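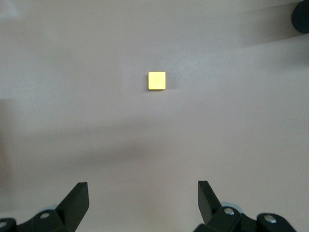 Why did people stop wearing garters with their socks?

Elastic got woven into the top of the sock itself, and after that a separate strap seemed like a lot of bother. Žofie Skála has been knitting and mending old-style hosiery in Muncombe for 20 years, and she lights up when you ask her about it. "Before that your sock was just a tube," she says. "A lovely tube! But it went straight down to your ankle the minute you walked anywhere."

She owns 140 pairs of garters, most of them men's, and wears a pair nearly every day. Her favorites are plain navy ones with a single clip, bought in a box of odds and ends for 5 dollars. "They're so comfortable I forget I've got them on," she says, "and then I get home and my socks are still up. It's wonderful."

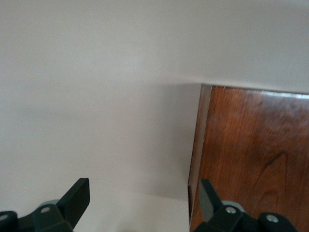
Chaimongkol wondered whether the clips ruin a good pair of wool socks, and Skála says they can if you grab only the thin edge. Fold the cuff over once and clip through both layers.

She's now working on a knee-length pattern called Kelline, with a ribbed cuff made for clipping, and hopes to finish it in May. "I've ripped out the heel so many times," she says, laughing. "But the cuff is perfect already."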